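Questions about the repair evenings at Pirkau Hall, answered by the people who run them. If yours is missing, ask at the front desk or write to us through the Urkuna newsletter.

## Before you come

**Do I need to book?**

For phones and laptops, yes. For lamps, toasters, radios and clothing, walk in any time from 6:30 p.m. We stop taking new items at 8:15 p.m. so that people already waiting get their turn.

**What does it cost?**

Nothing for the work. You pay for parts at the price we paid. If a part costs more than $40, we ask you before ordering it.

**Can I bring more than one thing?**

Two per person per evening. If it's quiet, Ilídio Falcão at the desk may let you add a third.

**What won't you take?**

Microwaves, gas appliances, anything with a refrigerant in it, and batteries that are swollen or leaking. Please don't carry a swollen battery to the hall. The county drop-off site takes them.

## Phones

**What should I do before bringing my phone?**

Back it up, charge it to 50 percent or less, and take off the case and any screen protector you don't mind losing. Write down the model number. It's usually in the settings menu under "About."

**Do you need my passcode?**

No. You stay with your phone the whole time and unlock it yourself if we need to test something.

**How long does a battery swap take?**

Up to 50 minutes for most models. Glued backs take longer than screwed ones, and we heat them slowly. If you ordered your own battery, bring it in its packaging so we can check the part number.

**Can you replace a cracked screen?**

Often, but look up the price of the screen first. On some older phones the part costs more than the phone is worth.

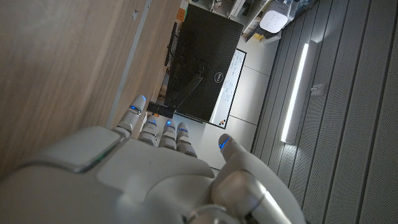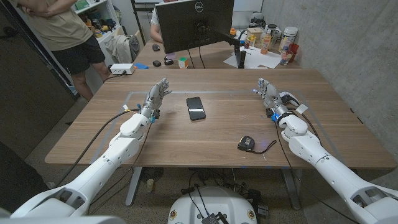 *Second photo: a black smartphone face up on the table.*

**My phone got wet. Should I put it in rice?**

No. Turn it off, leave it off, and don't charge it. Stand it somewhere dry with moving air and bring it to the next evening. Salt water is worse than fresh, so tell us which it was.

## Other items

**Do you sharpen knives?**

Yes, in March and October only, when Afonso Arruda brings his stones. Wrap the blades in a towel and leave serrated knives at home.

**Can you fix a zipper?**

Most of the time it's the slider, and we keep the common sizes. Wash the garment first.

**What if you can't fix it?**

We tell you what we found and write it on your slip. You take the item home with you - we have no room to store it or throw it out. Last year we logged 74 items we couldn't repair, mostly printers and cordless vacuums.

## Helping out

**I'd like to help but I'm not an expert. Is that OK?**

Yes. We need people to greet, fill in slips and find the right screwdriver. If you want to learn repairs, sit in with someone for a few evenings first.

**Do you accept donated tools?**

Hand tools, yes. We can't take soldering irons without a ground pin.

**Where do I park?**

Behind the hall, off Ejigu Lane. The spaces in front are for people unloading, so please move your car once you've carried your things in.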